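Two weeks with the Vosell starter package

In January I received the starter package from Vosell for a trial, and several readers have asked me for my opinion. I used it together with Suha Bitar, who knows more than me about the programming side. I am more the person who tightens the screws.

The package is sold as a service. You bring your own arm and gripper, and Vosell gives you the teaching software, a mounting guide and 20 hours of remote support. The price is 470 per month, and you have to sign for at least two months. For a small workshop like ours this is not cheap, but it is less than what Lodetti asked from us last year.
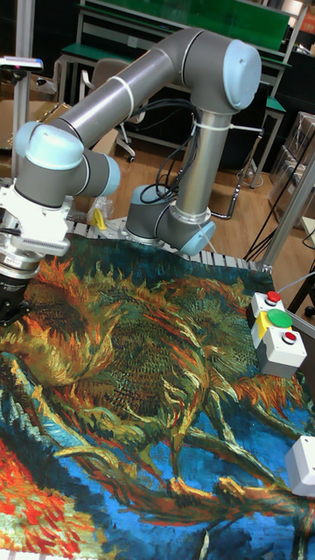 The installation took us a full afternoon. The guide is well written, except for the chapter on cables. It assumes you have the clips from their shop, and we did not have them, so we used ordinary cable ties. Suha says the chapter should have one drawing and much less text. I agree with her.

What I liked most is how the software treats the approach to a surface. You set a height where the arm must slow down, and a second height where it must stop and wait for you. With our old program from Dalley I had to write these points by hand for every new position, and I made mistakes very often. Now I change one number and all the positions follow.

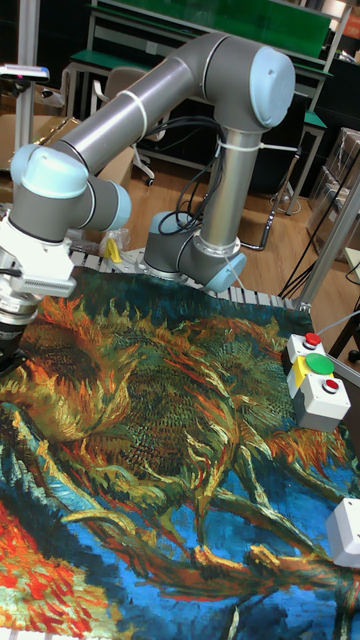
The support is good but it has its own rhythm. In the morning I got answers within the hour. After 4 p.m. I usually had to wait until the next day. Ese Yusuf, our contact person there, was always polite and he read my log files with patience, also when the error was mine (a wrong tool length, two times).

My biggest complaint is the gripper page. The settings for speed and force are in two different menus, and when you save one, the other goes back to the old value without any warning. I lost a lot of time before I understood this.
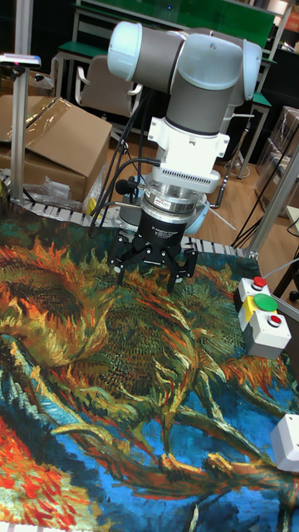 I reported it, and Ese wrote that it is on their list for the spring version. We will keep the package for the second month. After that I want to try the one from Abubakari, which has fewer support hours but lets you pay by the day. If you have used it already, please write me in the comments, especially about the export of programs.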